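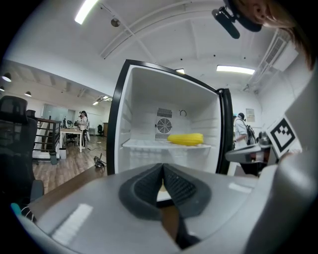
Filed under: Food & Allotment

Home Plot diary Recipes About Contact

Search this blog Type and hit enter

Quick one tonight, back is killing me and there's jam on the hob.

August on the plot. Everything at once as usual. Courgettes gone to marrows in the time it took me to have a cold. Beans stringy already on the lower half, fine at the top if you can reach. Onions out and drying on the old bed base. And the sweetcorn, finally, which is what I meant to write about before I got on to marrows.

So. Sweetcorn. Third year of trying it up here at Ultdale and the first year I'd call it a crop. First year the badgers had the lot. Second year I planted it in one long row like an idiot and got cobs with more gaps than teeth. It's wind pollinated, wants a block, everyone told me, I didn't listen. This year a proper block by the compost bays, 29 plants, and I gave them a shake every morning once the tassels were out. Felt daft doing it. Neighbours waved.

Variety was Korken, off the seed swap table, no packet, just the name on an envelope in biro. No idea if that's what it really is. Short plants, one good cob each, sometimes a small second one I don't bother with. Efraín Muñoz two plots down grew Ovura and his are a foot taller and went over in the wind, so I am being quietly smug. He has better tomatoes than me so it evens out.

When to pick. Tassels brown, peel back a bit of husk, thumbnail in a kernel. Milky is good. Clear, leave it. Like paste, you've missed it, give it to somebody's hens. I checked far too many and the earwigs got in the ones I'd opend. Check one per row and trust yourself.

Then get it home. The old boys say have the pan boiling before you go and pick, and yes it's best like that, but I've got a bus to catch and it's up the hill. A cold fridge does well enough for a day or two. After that it goes starchy and I'd sooner freeze it. Blanch, cool, cut the kernels off, bag them flat. Bread knife, big bowl, kernels all over the floor regardless.

Best thing I've done with it so far is fritters. Egg, flour, spring onion, pinch of chilli, hot fat. Didn't measure. Will try to measure next time and put it up properly in Recipes.

Still to do: lift the rest of the spuds, order garlic, ring Holmgren about the water butt lid which has been "on its way" since before the beans went in. Also must dig out the badger fence for next year, its under the brambles somewhere.

Jam's catching. Got to go.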